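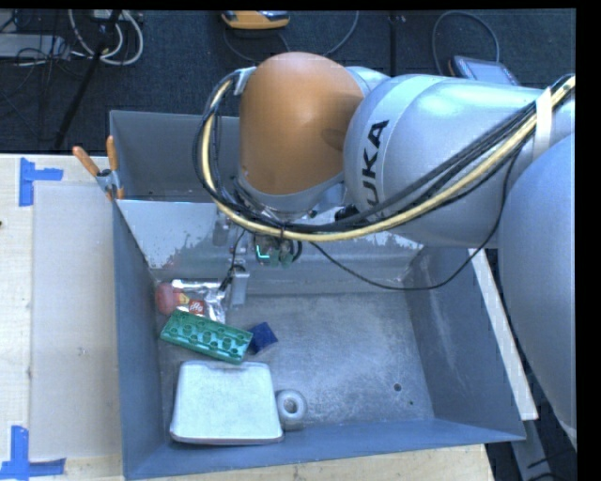 Attachment 1: gray metal bin on the table, arm over it

**Ticket:** Label printer on the packing bench drops the last line of the address
**Opened by:** Helmi Turunen
**Assigned to:** Kagiso Van Wyk
**Date opened:** September 8, 2019
**Priority:** normal

**Problem as reported**

Labels printed from Larner come out without the last line of the address. The city and zip code are missing, and the bar code below them is fine. It happens on the Skukar printer at the packing bench. The same order sent to the office printer comes out complete. No error on the printer display. Order 1976 is a good one to test with, it fails every time.

**Log**

Kagiso: Restarted the printer and the print service. No change. Printed the built-in test page, all lines present, so the print head is OK.

Kagiso: Checked the label size in the driver. It was set to the old stock, which is shorter than what is loaded now. Changed it and printed order 1976 again. Still missing the last line.

Helmi: For what it's worth, the short addresses are fine. It's only the ones with a company name and a suite number.

Kagiso: Thanks, that helps. Counted lines on the failed labels. Anything up to 7 lines prints. The sender block takes up part of that, so a long address runs out of room.

Sérgio Mendes: The template on that bench is called Puddale. I edited it in April to make the sender block bigger after the carrier complained they couldn't read it. The office printer uses the default template – I never touched that one.

Kagiso: Opened Puddale in the editor. The address box has a fixed height and "shrink to fit" is off, so extra text is hidden. Font size is 9. Turned on "shrink to fit" and saved.

Kagiso: Order 1976 now prints with city and zip code. Printed 2 more with long addresses, both complete. The text on the longest one is small but I can read it at arm's length.

Helmi: Works from my login. Not from Myrto's, she still gets the cut-off version.

Kagiso: Myrto's computer had a local copy of the template. Deleted it and restarted Larner, and it picked up the shared one. Myrto Katsaros confirmed a full label.

**Still open**

- Check the other bench computers for local copies of Puddale.
- Reprint the Mofokeng orders that went out of the queue this morning. Helmi has the list and has pulled the boxes back from the dock.
- Ask Sérgio if the sender block can lose the fax number – that would free up a line.

**Status:** fixed on the packing bench, ticket stays open until the list above is done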